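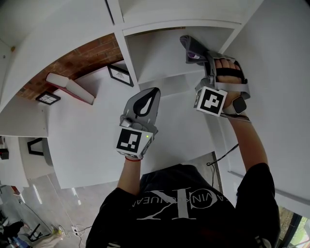
*5 min read*

## 2. Setting up shelf locations

This section covers how to name your shelves, enter them in Lagman, print the location labels, and run the first count. Finish section 1 (creating your account and connecting the label printer) before you begin. You need to be signed in with a Manager or Owner account. Staff accounts can view locations but can't add or rename them.

A location is any spot where an item can be put away: a shelf, a drawer, a hook, a floor space. Lagman doesn't care what it is, only that it has a code that isn't used anywhere else on the same site.

### 2.1 Decide on a naming pattern

Do this on paper first. Renaming locations later is possible but every printed label has to be replaced.

The default pattern is `unit-shelf-position`. Units are lettered, shelves are numbered from the bottom up, and positions are numbered left to right as you face the unit. `B-3-02` is the second position on the third shelf of unit B.

Shelves are numbered from the bottom so that adding one at the top doesn't change the codes below it. If you add a shelf in between two others, use the next free number and accept that it's out of order. The app sorts by the **Walk order** field and ignores the code when it builds a pick list.

> **Note:** The letters I and O are blocked. They were being read as 1 and 0.

Codes can be up to 12 characters, including hyphens. Spaces and slashes are not accepted. Lowercase letters are converted to capitals when you save.

### 2.2 Enter the locations

For a handful of shelves, type them in one at a time:

1. Open **Settings > Site > Locations**.
2. Tap **Add location**.
3. Enter the code and choose a type (Shelf, Drawer, Hook, Floor, Cold).
4. Set **Reach** to Low, Middle, or High.
5. Enter a walk order number. Leave gaps of ten between numbers.
6. Tap **Save**. The new code appears at the bottom of the list until you refresh.

For a whole room, use the generator:

1. Open **Settings > Site > Locations > Generate**.
2. Enter the first and last unit letter.
3. Enter the number of shelves per unit and positions per shelf.
4. Tap **Preview** and read the list through to the end.
5. Remove any codes that don't exist in the room, such as positions blocked by a pipe or a light switch.
6. Tap **Create all**.

The generator can't be undone as a batch. Codes created by mistake have to be deleted individually, and a code that already holds stock can't be deleted at all until the stock is moved.

A Basic site can hold 377 locations. A Plus site can hold 1,738. Archived locations count toward the limit, so delete the ones you won't use again. If you run a second room under the same account (the Brisberg sample site is set up this way, and you can open it from the login screen), each room has its own limit.

### 2.3 Set the reach level

Reach is used for two things. It tells the app which items to suggest for which shelves, and it puts a step symbol on the pick list beside anything marked High.

- **Low:** below the knee
- **Middle:** knee to shoulder
- **High:** above the shoulder

Go by the shortest person who regularly works in the room.

> **Caution:** Don't store heavy or open containers in High locations. Lagman gives a warning if the item weight is over your limit, but only when a weight has been entered. Items with a blank weight pass with no warning.

> **Caution:** Any freestanding unit should be fixed to the wall before it is loaded. Follow the instructions that came with the unit. The anchors depend on the wall.

### 2.4 Print and fit the labels

Lagman prints to Indon label printers and to any printer that takes letter-size label sheets. Indon rolls in the standard width are selected by default.

1. Open **Locations** and tap **Select**.
2. Choose the codes to print. To take a whole unit, press and hold its letter.
3. Tap **Print > Test label**. Check that the bars are sharp and the code underneath is complete.
4. If the test label is good, tap **Print all**.
5. Wipe the shelf edges with a dry cloth. Use a little rubbing alcohol if they are greasy, and let it dry.
6. Fit each label at the left end of its position, with the code facing out.
7. Scan each label once. The phone beeps and the code turns green.

On a textured or powder-coated edge, paper labels tend to lift at the corners. Use the vinyl roll, or put down a strip of plain white tape first and fit the label on top of it. Press the tape from the middle toward the ends. Tape is also handy for temporary codes while you are still deciding on a layout; write on it with a fine permanent marker and type the code by hand when you scan. 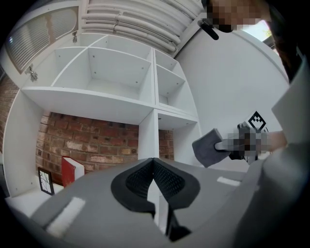 *White tape on a gray surface.*

For wire shelves, use clip-on holders. Skukholm holders in the narrow size fit the standard label without trimming. The wide size works too, but the label slides around unless you fold the backing behind it.

If a label won't scan:

| What happens | What to try |
|---|---|
| No beep, camera stays open | Move the phone back a hand's width and turn on the light |
| "Code not found" | The location was not saved. Check the list and add it |
| "Wrong site" | Switch sites from the menu at top left |
| Beeps, wrong code shown | A neighboring label is in view. Cover it and scan again |

### 2.5 Run the first count

Allow around 89 minutes for an average stockroom on your first try. Start when no deliveries are due. Counting is locked to one site at a time, and put-aways made during the count are held until you close it.

1. Tap **Count > New count > All locations**.
2. Scan a location label.
3. Scan each item there and enter the quantity. For an empty location, tap **Empty**. Don't skip it.
4. Tap **Next** and move to the following location in walk order.
5. When the list is finished, tap **Review**. Uncounted locations are shown in orange.
6. Tap **Close count**.

You can pause at any point and resume on another phone. A paused count is saved until 3:00 a.m., when open counts are closed automatically and uncounted locations keep their previous quantities.

Items with no barcode can be added during the count with **Quick item**. Enter a name and a unit of measure. The remaining fields can be filled in later from the Items screen, covered in section 3.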